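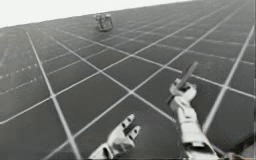 Dark grid floor, rod in the right hand.

February, 7:30 a.m. Strebel wing section, flap track wear.

Pulled the left inboard flap carriage again. The aft roller has a flat on it and the track shows a matching bright patch near the 30 degree stop. Forward roller is fine. Gaetano Valentini thinks the flat came first and marked the track. I lean toward a dry bearing, but we have no grease record for this side before Pruka took over the airframe, so leave it open.

Ran the flap out and back 67 times on the bench motor with the old roller. Current climbs at the same place each cycle, just short of the 30 stop. Stopped at 67 when the limit switch bracket worked loose. Bracket needs a longer screw and a lock washer. 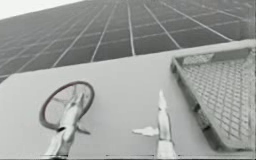

Gray table and the tiled wall behind it.

After lunch: fitted the new roller from the Brirnitz kit. Side play is tighter than the old one – had to dress the shim before it would turn freely. Marisol Escobedo checked the track with dye and found no cracks.

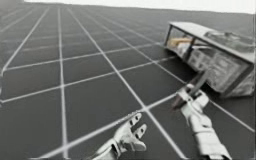
Second run, 83 cycles, no climb in current on the way out. Small bump coming back in, same spot as the bright patch. Will polish the track lightly and try again before we talk about replacing it.

To do: order 8 rollers so both wings match.

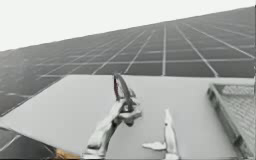
Gaetano to ask Fultance for the wear limit on the track face. The manual gives one for the roller only.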